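# Hanging a Fabric Backdrop for Department Displays

Revised Wednesday, May 29, 2024

These instructions apply to all departments that set up displays in the Codach building. Requests for fabric and fixings are to be sent to Rozália Oláh, Facilities, extension 2547, at least 4 working days before the event.

## Before you begin

Measure the width of the wall and multiply it by one and a half. A gathered backdrop needs this extra width to fall properly. Iron the fabric on the reverse side, or hang it overnight so that the worst creases drop out.

Walls in the Major Room may not be drilled or nailed. Use the removable hooks kept in the supply cabinet.

## Hanging the fabric

1. Wipe the wall with a dry cloth and mark the center point in pencil.
2. Place one hook at the center and the others 40 cm apart on either side.
3. Wait one hour before adding any weight.
4. Attach the middle of the fabric first, then work outward to the left and right.
5. For a curved top edge, set each outer hook slightly lower than the last.

## Adding letters

Lay the full wording on the floor before fixing anything. Pin the first and last letters of each word, step back, and then fill in the rest. Light colors read best on dark cloth - an outline in a deeper shade helps at a distance.

Pins must be counted out and counted back in. Fabric is to be returned folded, with no tape left on it.
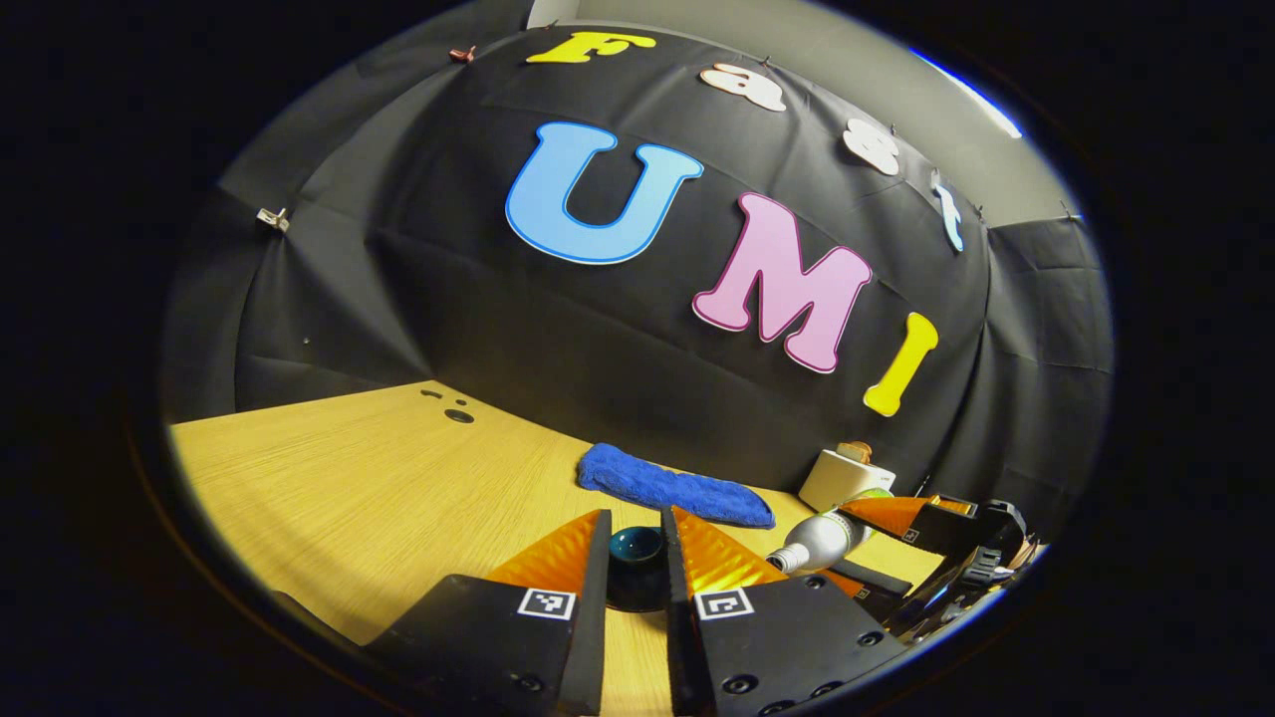 *Cut-out lettering on a draped black backdrop.*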